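Why I Still Buy Poetry From People I've Never Heard Of

My bedside table has 19 books on it right now, and most of them are thin little poetry collections from presses you could run out of a spare bedroom (and I'm pretty sure a couple of them are). My sister thinks I've lost it. She reads big novels with maps in the front, and she can't see why I'd pay for 60-odd pages by a retired bus driver. Well, because he's good! Or he's good on page 14 and again on page 31, and that's plenty for me.

The one that got me going this month is Trirkow, by Vitalii Fedoruk. It came out from Frandsen in April with a first printing of 165 copies, and I only found it because the shop had it leaning against the register. It's a book about a river town and his mother's kitchen, and there's a long poem about ferry schedules that I've now read out loud to three different people, one of whom had asked me to stop. Some of it doesn't work. The angel poems, oh boy. But I'd take a book with five bad angel poems and one great ferry over something smooth that I forget by lunch.

That's my real gripe with the prize lists, I guess. I read all of last year's Biltska shortlist and I liked it fine, every book of it, and I couldn't quote you a line. They'd all been through the same workshops and come out with the same haircut. There were 617 entries, and I keep wondering what was in the pile that got sent home. Somebody in there had a ferry poem.

People say small presses don't edit enough, and sure, I've found typos. Wai-kit Tu's second book spells "cemetery" two ways on facing pages. I wrote to him about it and he wrote back a very kind note saying he'd noticed too, the day the boxes arrived, and did I like the one about the laundry? I did. It's called "Whites," it's eleven lines long, and I think about it every time I do a load.
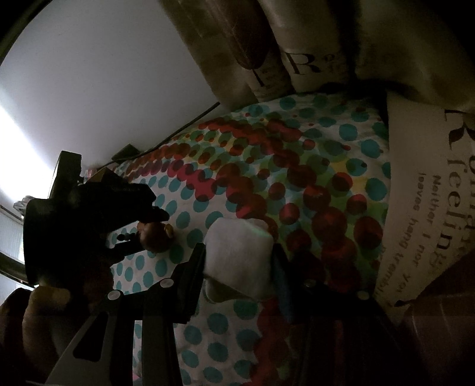
White cloth, folded up small, with a strip of blue beside it.

So my advice, if you want any, is to go spend the price of a sandwich on a stranger. Pick it by the title or open it in the middle. If you hate it, pass it along to somebody with worse taste than yours. I'm starting the new Skavis anthology tonight, all 941 pages of it, and my sister has already offered to use it as a doorstop when I'm done.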